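I'd been told to ring the bell at Stikgate twice, so I rang it twice, and then a third time by accident because my bag slipped. "You're keen," she said when she opened the door. She runs the repair bench upstairs, and she'd already got the kettle on, bless her.

I wanted to talk to her about why people hang on to old computers. I've got one under my desk that's 12 years old and I love it like a dog, and my family thinks I'm odd.

"You're not odd," she said. "I've had people in here with machines older than their kids. They don't want a new one. They know where everything is!"

She started out at Garnitz, on the phones, selling extended warranties to people who mostly wanted to be left alone. She hated it. "I was good at it, that's the awful part — I sold 95 in one month and went home and felt sick." After that came a spell at Wyss, where she learned to solder from a man who barely spoke, and then she took the room at Stikgate with a bank loan and two trestle tables.

So what do people bring in? Dust, mainly, she said. Dust and panic. Someone's photos are on there, or a half-written novel, or the accounts for a dog grooming business. She told me about a chap who'd kept every email from his late wife, all 1,325 of them, and had never made a copy. "I made him four," she said. "He carried one home in his shirt pocket."

I asked whether she ever tells people to give up. She pulled a face and topped up my tea (too strong, but I wasn't going to say). "Course I do. If the repair costs more than the thing's worth to you, I'll say so. But it's worth to YOU, isn't it? I can't put a number on that from over here."

She keeps her records in Prasum, a bit of software so old the help page has a fax number on it. She's been promising to switch since March. I don't think she will, and she laughed when I told her that.

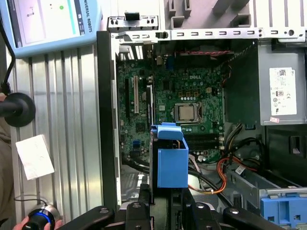
A Dell desktop with its case open.

We got on to what she'd change, if she could. Screws, she said, straight away. Fewer kinds of screw, and lids that come off without a fight. She'd like schools to let children take something apart once a term, and she doesn't much mind whether it goes back together.

And my old thing under the desk? She asked when I'd last cleaned the fan. I said I'd have to check. She gave me a soft brush from the drawer and told me to bring it back when I'd finished.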